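Undamley Supported Lodgings Scheme

The Undamley Supported Lodgings Scheme is a local arrangement under which young people leaving care rent a room in an ordinary household, with a host on hand to explain council tax, boilers and other mysteries of adult life. It covers the town of Undamley and the neighbouring parish of Clanda, which was included after a boundary dispute that neither side now admits to starting.

Background

Before the scheme, care leavers in Undamley were usually offered a flat of their own shortly after turning 18, along with a leaflet. A review by the social worker Maricruz Beltrán found that many of the tenancies failed within a year, most often through arrears and loneliness. The review ran to 200 pages, of which the council adopted two.

Those two pages proposed a middle step between foster care and independent living. Hosts would be paid a weekly allowance but would not act as foster carers, a distinction that has since kept several lawyers in work.

Operation

Hosts are recruited and trained by Renel, a housing charity with offices above the old corn exchange. Applicants need a spare bedroom, a clean record check and a tolerance for paperwork. The training lasts two evenings and covers benefits, confidentiality and what to do when a lodger stops speaking to everyone in the house, including the dog.

Placements last up to two years. Each lodger has a written agreement setting out rent, guests and the use of the kitchen. Early agreements also set a bedtime, until a lodger aged 20 pointed out that she worked nights.

Drop-in sessions are held at Mwakalinga House, where lodgers can get help with forms or simply sit down for an hour. Attendance is optional and rises sharply when there is food.

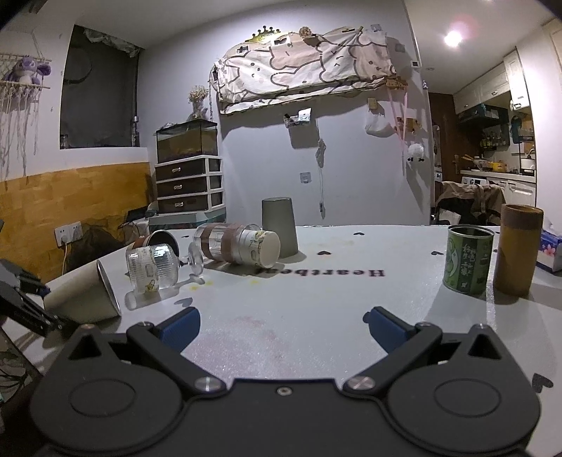 Funding and criticism

The council meets the host allowance, while Renel pays for training from grants. A move to cut the allowance one June was dropped after hosts filled the public gallery and stayed for the whole meeting, drainage report included.

Critics say the scheme depends too heavily on goodwill and has few hosts in Clanda, where spare rooms tend to be let to walkers at a better rate. Others object to the upper age limit of 21 - a birthday on which, as one councillor put it, rents have never been known to fall. A proposal to raise the limit remains under discussion.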